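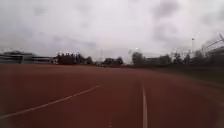 Vostham, December

Posted in: Local Running > Tracks & Facilities

lane6_larry
Did everybody else with a track pass get the letter from Hanane Bouazza at the parks office? The short version is that they want to put a new top coat on the whole oval, the product is called Filard, and pass holders are being asked to chip in toward a "community share" of $3,546. The city covers the rest.

I've run on that track for a long time and I'd love to see it fixed. But the letter reads like the brochure got pasted into it. It says Filard "returns up to 21 percent more energy" to the runner. More than what? Concrete? A mattress? The old coat when it was new, or the old coat now? There's no footnote and no link. I asked at the desk and got handed the same letter.

Has anyone run on this stuff?

mdw_halfmiler
I have. Biment put it down on theirs. It's fine. It's a track. I didn't get faster and I didn't get slower, and my calves felt the same the next morning as they always do after 400s.

For what it's worth, it does drain better than ours. Lane 1 at Vostham holds water on the far turn after any decent rain and Biment doesn't have that problem.

lane6_larry
Right, but is that the coating or is that Biment having a base that isn't sunk? Water doesn't sit on our far turn because the top is old. It sits there because the turn is low. You can paint a puddle any brand you like.

mdw_halfmiler
Could be. I'm telling you what I ran on, I didn't dig a hole in it.

cinderpath
Retired coach here, not retired from having opinions. Some things to ask before anybody writes a check:

Is it a structural spray or just color? These are very different jobs. A structural spray is rubber bits mixed with binder and it adds a little thickness. A color coat mostly makes it look new for the ribbon cutting.

Who is checking the base first? If the asphalt underneath is cracked, the cracks come back through whatever goes on top, sometimes by the second winter.

Are the lines included? I've seen a school resurface and then find out the striping was a separate bid. They ran a whole spring season off chalk marks and one very patient dad with a measuring wheel. The exchange zones alone took him two evenings.

What does the warranty leave out? Read that part first. Spikes, snowplows and "standing water" are the usual ones, and if standing water is on the list then Larry's far turn isn't covered from day one.

stroller_mom_k
I guess I'm the odd one out because I think this is a pretty good deal? It's $3,546 split between everybody who has a pass. We're not being asked to sell a kidney. My kids fall on that surface and come home looking like they've been grated. If a new coat is softer I'm for it, and I don't need a lab report.

lane6_larry
It isn't the size of the check for me. If they ask the public for money on the strength of a number, they should be able to say where the number came from. If the letter had said "the track is worn out, please help," I'd have paid that afternoon.

stroller_mom_k
So pay for that reason. It is worn out. You can ignore the rest of the letter, I did.

pacerpete
On the 21 percent, "up to" is doing all the work in that sentence. I can run up to a four minute mile.

Also, a new coat isn't always softer on falls. The fresh texture is grippier, and for a skinned knee that's worse. Ask any kid who has gone down over a hurdle on a brand new track. I still have a patch on my left elbow that doesn't tan.

slow_twitch
Who's the contractor? The letter I got says Slaoui and nothing else. Is that a company or a guy?

cinderpath
Company. They did the tennis courts behind the library and those have held up okay, so I have no complaint about the work. I do wonder why there's only the one name. Normally you'd see bids from several.

slow_twitch
I called the parks office this morning. Got Ms. Bouazza herself, and she was nice about it, stayed on the phone longer than she had to. What I wrote down:

It's a structural spray. Slaoui was the lowest bid of 4, and the other bids are public if you go in and ask for them. The base was "looked at" over the summer. I asked if that meant core samples and she said she'd find out. Lines are included, all lanes plus the relay zones. She didn't know where the 21 percent came from and said it was from the manufacturer.

lane6_larry
Thank you, that's more than I got. "Looked at" worries me. I looked at it over the summer too.

mdw_halfmiler
Larry you are never going to be happy

lane6_larry
I'd be happy with a core sample.

bigmeet_barb
I want to push back on cinderpath a little. Core samples cost money and take a crew, and for a city track that gets joggers, a middle school and one all-comers meet, a visual check plus a straightedge on the low spots is normal. I sat through this whole process in another county. We paid for the fancy testing, it told us the far turn was low, and everybody already knew the far turn was low because of the ducks.

What made a difference was getting the leveling written into the contract as its own line. If it says "repair as needed" then the person deciding what's needed is the person who'd have to do it.

cinderpath
Fair. I'd take a straightedge and a written line for leveling over a vague promise of testing. I'd still like to see one core at the far turn, just the one, but I won't chain myself to the gate.

stroller_mom_k
Does anyone know how long it'll be closed? That's the part I actually care about. Nobody wants to push a double stroller around the reservoir road, there's no shoulder.

slow_twitch
She said spring, when nights are warm enough for it to cure, and that the closing dates will be on the gate. I didn't get a number of days out of her and I'd distrust one if I did. Biment's was supposed to be short and then it rained.

mdw_halfmiler
Biment's was closed way longer than they said, yeah. I was driving over to Vostham for it, you're welcome for my parking money.

pacerpete
The letter also says the new coat will "last up to 50 percent longer." There's our friend again.

bigmeet_barb
Longer than a product they don't name, in a climate they don't mention, with nobody plowing it. I'd cross that sentence out and ask for the warranty in years. If the maker believes it, it'll be in there.

lane6_larry
OK, I went by after lunch and asked for the bids. They let me read them at the counter but the copier was down. Leveling IS in the Slaoui bid, as its own line, for the far turn and one other spot near the long jump runway. It isn't in two of the others at all. So the lowest bid is also the one that deals with the puddle, and I didn't expect that.

I couldn't find a warranty page. The woman at the counter thought it would come with the contract. I've asked for it in writing.

cinderpath
Well, good. Credit where due. Did it say how they're leveling? Patch and feather, or cutting it out?

lane6_larry
It said "patch." One word.

cinderpath
Hm.

stroller_mom_k
I already sent mine in, by the way. You can all tell me I told you so at the duck pond.

lane6_larry
I'm holding mine till I see the warranty. If it leaves out standing water I'll be back here complaining, and if it doesn't I'll mail the check and keep quiet until they open the gate.

mdw_halfmiler
saving this post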